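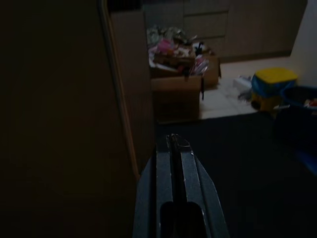 The gripper at a doorway, with a full cardboard box in the room beyond.

Let people teach robots with their hands

I spent 15 minutes last week steering a robot arm toward a door, and I haven't stopped talking about it since. My friend Telma Ibarra handed me the controls, told me to go slow, and went off to make coffee. I bumped the frame twice. By the third try I was holding my breath and leaning sideways in my chair, as if that would help!

I think this is the best way we have to teach these machines, and I wish more teams would bet on it. Try writing down how you get through a doorway in a cluttered house. How far do you swing wide? When do you slow down? I've walked through doors all my life and I couldn't fill half a page. But give me the controls and I can show you, mistakes and all.

Telma's group at Drastow has 75 recorded runs so far, and she worries that's too few. Fair enough. Showing is slow work, and a tired person teaches tired habits. I still prefer it to a tidy test room built by engineers. Homes have dim corners and boxes heaped with plastic bags, and the people who live with that stuff know how to move around it. Put them at the controls – my neighbor, your aunt, anybody patient.

I'm going back in September. I want another go at that door.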